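Varna by Drakari: a lovely training cell with a nasty restart bug

I've been living with Varna for two months now, so it's time I wrote this up properly. Short version for the scrollers: I like it, I'm keeping it, and there's one fault in it that bothered me enough to email support in all caps (sorry, support).

If you haven't run into it, Varna is a simulator for practising pick-and-place work before you let anybody near a real arm. You pay $60 a month, you get a handful of ready-made cells, and you can write your own programs or jog the arm by hand. I bought it for the shop at Fustmont, where I look after two real arms and a steady trickle of apprentices who have never touched one. The cell I use most is called Calimlim. You've got a big round tray with a divider bar, some short hollow cylinders in it, and a blue bin off to the side. Sort the greys out of the tray and into the bin, leave the tans alone. Easy to explain over a coffee, and just fiddly enough to be worth doing.
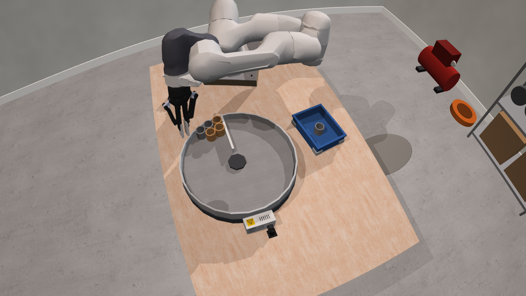 The default program that ships with the cell starts with the pieces bunched up together, and I'm a fan of that! Real parts don't arrive nicely spaced. You have to think about where the fingers go on the way down, and which piece you'll clip on the way back out. My favourite apprentice exercise is to let someone write the obvious approach (straight down onto the closest grey), watch it shove a neighbour into the divider, and then leave them alone for half an hour. They always come back with something better.

The look of it is good too. There's a compressor in the corner, shelving, a proper concrete floor. You'd think that was just decoration but it helps when you're switching between cameras and trying to work out which way is which.

Now the bad part.

I was running the default program overnight, 100 cycles, with a random pause thrown in so I could check the recovery routine. When I came in at 6 a.m. the log had 43 bad restarts in it. I assumed I'd done something daft. I spent most of the morning assuming that, to be fair to Drakari, and only gave up when I reloaded a clean copy and got the same thing.

What happens is this. You hit the protective stop while the gripper is closed on a piece over the bin. The arm halts, fine. You clear the stop, and before you've pressed anything else the program picks up at the next waypoint. No confirm, no reduced speed, just off it goes. Worse, it has forgotten that it was holding something, so the first thing it does is open the fingers to its home width. Out drops the cylinder from whatever height you've stopped at, and then the arm heads down for it at full speed as if it were still standing in its original spot.
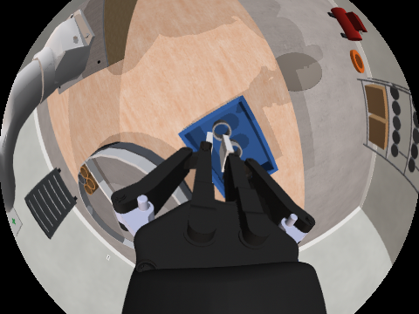 The wrist camera is the best way to watch for it, by the way. From the overhead view the whole thing goes by so fast that it looks like a clumsy release, and I'd bet plenty of people have shrugged it off as bad physics.

"But it's a simulator, who gets hurt?" Well, no one, in there. My trouble is with what it teaches. Clearing a stop and starting motion are meant to be two separate, deliberate actions, and I spend a lot of breath drilling that into people. Amarachi Eze, who runs the afternoon group, had an apprentice reset a stop on one of our real arms and then stand there waiting for it to carry on by itself. It didn't, thank goodness, our controllers are set up properly. But he had learned that expectation somewhere, and he'd been in Calimlim all week. He was also leaning in over the table while he waited. We had a talk.

Support did write back, and quickly. They agreed the restart behaviour was wrong and said a fix is coming in the December update. In the meantime there's a setting called "hold on clear", buried under the cell's controller options, and it's off by default. Turn it on! It makes the arm wait for a start press after the stop is cleared. It doesn't cure the forgotten grip, so I also added a step at the top of my recovery routine that checks the finger width and refuses to go on if it reads anything between open and fully closed. Ran the overnight batch again with both of those in place and the log was clean.

Other odds and ends. The jog controls are lovely. The manual is thin on anything to do with stops, and I'd like a whole chapter there. Loading a cell takes ages on our older laptops, and the colour picker for parts resets itself whenever you save, so your greys go back to the stock grey. Exporting a log gives you a plain text file, which I prefer, though Amarachi would like a spreadsheet.

Would I buy it again? Yes, for a shop that has somebody around to set it up and sit with the learners. If you were planning to hand out logins and let people teach themselves, wait for the update, and test the restart yourself when you get it. I'll add a note here once I've had a go at the new version.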